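From: Florian Danzer
To: kitchen-automation list
Subject: Re: Hellström two-arm kit, anyone had it on trial?

Regula Mayrhofer wrote on Friday:

> We have been offered the Hellström two-arm kit for the training kitchen
> at Hindach, together with the Mastuveck simulator licence. The rep
> wants an answer before the end of May. The quote is 2254 for the
> licence alone and the arms are on top of that, leased by the month.
> I would like to hear from someone who has used it for more than an
> afternoon. My questions are mainly these. Is the simulator any use
> without the arms? How long did it take before your people could set
> up a task by themselves? And is the support any good, or do you end
> up writing to an address that never answers?
>
> Regula

Regula,

We have had the trial version at Istumden for almost 7 weeks, so I can answer most of this. We took the simulator first and the arms came later. I would do it in that order again.

The simulator runs without the arms and you lose very little. You get the same control panel, the same task files and the same error messages. What you don't get is any feeling for weight. A plate in the simulator stays where it is when a finger brushes against it. On the bench ours slid, and we had to go back and change the approach on most of the tasks we had thought were finished. Allow time for that in your plan. The rep did not mention it to us and I don't think it is in the manual either.

Setting up a task took our people 3 days to learn. The first day went on installing the thing, which needs a better graphics card than the leaflet says. Ours ran on the office machine but slowly enough that we gave up and borrowed a newer one from the drawing office. After that it is mostly menus. You choose a table, put objects on it from the library, and say which arm should start. The library in the trial has 108 objects, mostly crockery and food. I could find no proper saucepan with a lid, so if your trainees are going to work at a hob you should ask about that before signing. You can import your own shapes but I have only tried it once, with a colander, and it came in upside down.

The sample tasks are worth going through in order. They begin with one arm picking up one thing and go on to both arms sharing a table. We spent most of our time on the plate tasks, as plating up is what we would want the arms for.
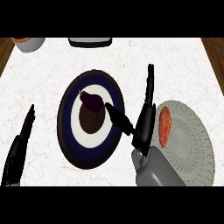
Reach is the part of the kit I would test hardest. Each arm is fine on its own side, but the middle of the table belongs to both and the software does not settle the matter for you. Take the layout with the aubergine on the blue-banded plate between the two grippers: the right one has a finger over that plate, and its other finger is up beside the orange-red slice on the patterned plate, so it has business in two places. You have to say in the task file which arm gives way. If you leave that line out, the program accepts the file without a warning and you find out when you run it. We now write the line first and fill in everything else afterwards.

Small things. The save button saves the layout and the task separately, so press it twice. Camera views are kept per user, which caused some confusion here when two of us compared results. The round objects are harder to grip than the long ones, and the default grip force is set too high for anything soft. Turn it down before you go to the real arms.

Support has been fair. I have written to them four times. Two answers came the next morning, one took a week, and the last was a link to the page I had been complaining about. There is a telephone number but it is only manned until 2 p.m.

On the price, ask whether the 2254 covers updates after the first year. Ours did not, in the first version of the quote, and they added it when we asked. I would also ask for the arms on a shorter lease to begin with. They agreed to three months for us.

We haven't decided yet ourselves. The simulator I would keep. About the arms I am less sure, and it will depend on how they do with the heavier plates, which we start on next week. If you want to come over to Istumden and try it, mornings are best.

Florian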